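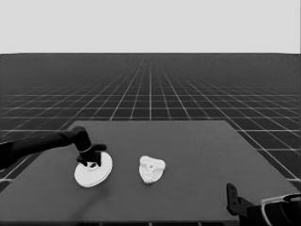

Session 4: What a share price is really telling you

Welcome back, everyone, and thank you for the very lively emails after last session (I read all of them, even the one about the horse). Today we look at how a young company gets its price when it first sells shares to the public. Please keep your Dranby worksheet beside you, as we'll be going back to it again and again.

Start with the offer price. Dranby, our practice company, sells 60 million shares at $5 each, so it raises $300 million before fees. Lovely round number! But please don't write that down as what the company is worth. It's only the money raised. To get the market value you multiply the price by all the shares there are, including the ones the founders kept, and every year almost half the class forgets those.

Next, the bankers. They call up big investors and ask how many shares they'd like and at what price, and they write it all down in what is called the book. A thin book usually means a lower price, or a wait until the market cheers up.

Lock-ups are on page 39 of the reader. Diarmuid Breathnach will go over them in the November tutorial, so bring your questions to him and be kind, he has a lot of you.

For next time
Read the Brutden case, both parts.
Work out Dranby's market value if the founders kept 90 million shares.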